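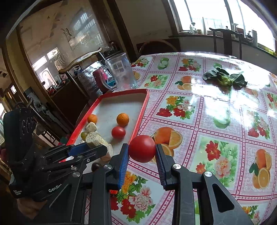 Red fruit and a patterned tablecloth

Zillness Talk > Money and Council > The turnover levy, for or against

harbour_end
Oct 18, 2023

Has anyone read the levy paper all the way through? The council wants to charge every registered trader in Zillness 2 per cent of turnover, on top of the rates we already pay. The reason given is the shortfall left by the Zonisgate loan. I run a small repair shop and I would like to know how a charge on turnover is fair when my margin is thin. A parts order that I sell on almost at cost gets counted the same as an hour of my labour.

I rang the office and was told it is a temporary measure. They couldn't say when it ends.

m_tarrant
I read it. There is no end date in the paper. It says the levy will be "kept under review", and the parking charge was brought in under those same words.

The part people should look at is the repayment table near the back. The Zonisgate loan was taken over 12 years and the interest was fixed for the first 4 only. That fixed period is finished. So the gap is the higher interest, and it was known when they signed. They had every chance to put something by while the payments were low, and they spent it on the new offices.

Pell
The offices were needed. The old building had no lift and the roof was done for. I don't like the levy either but let's not pretend there was a pot of money wasted.

m_tarrant
I didn't say wasted. I said it was spent when it should have been set aside. A council that borrows on a rate that can move has to plan for it moving.

quietlane
Would it not be simpler to put the rates up for everybody? At least then the cost is shared. The levy falls on 743 registered traders, going by the paper, and the whole town used the money.

harbour_end
That is my view as well. But a rates rise has to go to a public vote if it is over the limit and a levy doesn't. I think that is why we have a levy.

Old Ferryman
Of course it is. They did the same in Lornano and half the shops put their prices up the next month. You pay it one way or the other. The difference is that with a rate rise you can see it on the bill.

Pell
Lornano's charge was a flat fee, I think? Not on turnover. I had a stall there at the time and everyone paid the same amount whatever they took. It was worse for the small ones. At least a percentage goes up and down with what you sell.

Old Ferryman
Fair enough, it was a flat fee. Prices still went up.

quietlane
The Gilchrist column on this has gone up. I'm copying it over in full as the site keeps asking people to log in.

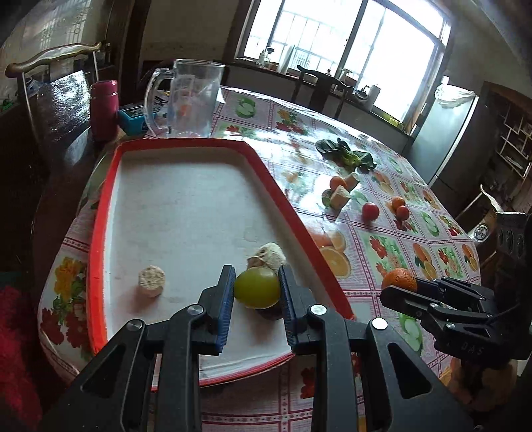
Reading time: 4 minutes

A levy is the wrong answer to the right question
By Rawiri Gilchrist

The question facing Zillness is how to pay for a loan that now costs more than it did. It has to be answered, and those who say the council can simply refuse are wrong. If the borough misses a payment to its lender, Benedetti, the next loan will cost more still, and there will be a next loan, as the sea wall will not mend itself.

My complaint is with the method. A charge on turnover takes no notice of whether a business makes a profit. A grocer may sell a great deal and keep very little. A consultant working from a spare room may sell far less and keep nearly all of it. Under this levy the grocer pays much more. He then has to choose between raising his prices and cutting someone's hours, and in either case the people who feel it are those with the least room to manage.

The council says it looked at other choices. The paper gives them a single paragraph. Selling the empty Zonisgate plots is dismissed on the grounds that land prices are low. They may be, but the plots bring in nothing now and cost money to fence and insure. Longer repayment terms are dismissed because Benedetti "indicated reluctance". I would want to know who asked, and whether anything was put in writing.

There is also the matter of spending. The communications budget has gone up every year of this council. Two posts in the planning office were created for a project that has since been dropped, and both are still filled. These are small sums next to the loan, but the traders being asked to pay are also dealing in small sums.

I would sell the plots, ask Benedetti for longer terms in public, and bring any rates rise to a vote. If the council must have its levy, it should be on profit, and it should have a closing date printed on the first page.

harbour_end
Thanks for that. I agree with most of it. He is right about the grocer.

Pell
A levy on profit sounds nice but who checks the profit? Turnover is one number off the till. With profit you get people putting the family car through the books and paying nothing. The council would need more staff to look into it, and then he'd write a column about the extra staff.

m_tarrant
The tax office already has the profit figures. The council could use the same return. Other boroughs do.

Pell
Which ones?

m_tarrant
I will look it up. I am fairly sure there was a scheme down the coast that did it.

Old Ferryman
He is soft on the lender. Benedetti did very well out of those first years and wrote the terms. Longer terms just means more interest in the end, my children will be paying for Zonisgate. And what is at Zonisgate? A road and some fences.

quietlane
There are 2 businesses out there now, to be fair. The joinery and the tyre place.

Old Ferryman
The tyre place moved from the town. It isn't new.

harbour_end
Can we stick to the levy. The vote is in December and written comments have to be in before then. I am sending mine by post and keeping a copy. My main points will be the end date and the charge being on turnover. If anyone else is writing, put your registration number on it, they told me comments without one are counted as general public and go in a separate pile.

Pell
I'll be writing in to say I can live with it if there is an end date. I would sooner pay the 2 per cent than lose the sea wall.

m_tarrant
The sea wall isn't in the levy paper at all. Page one says the money is for loan costs only.

Pell
Then I'll ask about that too.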